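Ticket 3980: Festivalradio Beltimton, Brummen auf dem Livestream
Status: wartet auf Rückmeldung
Bereich: Konzertmitschnitt, Bühne 3

Ausgangslage

Seit dem Umzug auf das neue Streamingpult liegt unter jedem Auftritt ein tiefes Brummen. Beim Drone-Projekt Mondinham hat sich niemand beschwert, zwei Hörer haben die Tonqualität sogar gelobt. Bei der Blaskapelle Fustolley kamen die Mails dann im Minutentakt. Die Tuba wurde verdächtigt und hat ein Alibi: Das Brummen war auch in der Umbaupause da.

Auf der Bühne selbst ist nichts zu hören, auf der Saalanlage auch nicht. Betroffen sind nur der Stream und die Archivdatei, beide Kanäle gleich stark. Die Tonhöhe liegt knapp unter einem G, was bei Stücken in G-Dur besonders gemein ist.
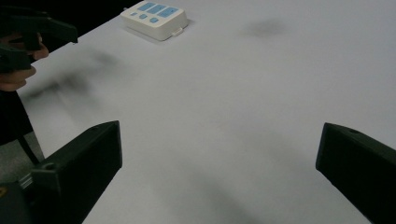

Schritt 1: Kabel getauscht

Beide Leitungen vom Saalpult zum Streamingpult ersetzt. Brummen unverändert. Die alten Kabel waren in Ordnung und liegen jetzt in der Kiste »defekt«, aus der sie vermutlich nie wieder herauskommen.

Schritt 2: Hochpassfilter

Filter auf die Summe gelegt, Einsatz bei 80 Hertz. Das Brummen wurde leiser, der Kontrabass allerdings auch. Im Stream klang das Quintett danach wie ein Quartett mit schlechtem Gewissen. Filter wieder entfernt.

Schritt 3: Stromversorgung

Streamingpult und Rechner hängen an einer gemeinsamen Steckdosenleiste, das Saalpult an einem anderen Stromkreis auf der gegenüberliegenden Hallenseite. Rechner testweise auf Akku betrieben: Brummen weg. Netzteil wieder angesteckt: Brummen zurück, pünktlich zum Solo. Damit spricht alles für eine Masseschleife.

Der Akku hält 11 Minuten. Für Punk würde das reichen, für das Abendprogramm leider nicht.

Schritt 4: Trennübertrager

Einen zweikanaligen Übertrager von Kozłowski zwischen die Pulte gesetzt. Im Leerlauf herrscht Ruhe, auch mit Netzteil. Beim Soundcheck um 16 Uhr war das Brummen links verschwunden und rechts noch schwach vorhanden. Ein halber Erfolg, in Stereo.

Pegel am Ausgang des Saalpults um 6 Dezibel gesenkt, keine Änderung. Kanäle am Übertrager vertauscht: Das Restbrummen bleibt rechts. Der Übertrager ist also unschuldig — wie vor ihm schon die Tuba.
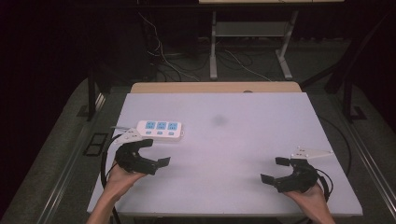 Kozłowski: Bitte einmal das Kabel zwischen Übertrager und rechtem Eingang prüfen. Wenn dort der Schirm auf beiden Seiten aufgelegt ist und zusätzlich das Steckergehäuse Kontakt hat, umgeht die Masse den Übertrager einfach. Den Schirm nur auf der Pultseite auflegen. Den Schutzleiter am Netzteil auf keinen Fall abkleben, auch nicht »nur für den einen Abend«.

Geprüft. Am rechten Kabel ist das Gehäuse tatsächlich mit dem Schirm verbunden, am linken nicht. Beide tragen denselben Aufkleber. Rechtes Kabel umgelötet, danach eine Stunde Probebetrieb mit Netzteil und ohne Filter. Kein Brummen.

Offen

Die Archivdatei mit der Nummer 691 (Blaskapelle, ganzer Auftritt) muss noch entbrummt werden, mit schmalem Kerbfilter und viel Rücksicht auf die Tuba. Mondinham möchte seinen Mitschnitt unverändert behalten. Ticket bleibt bis nach dem Abendkonzert geöffnet.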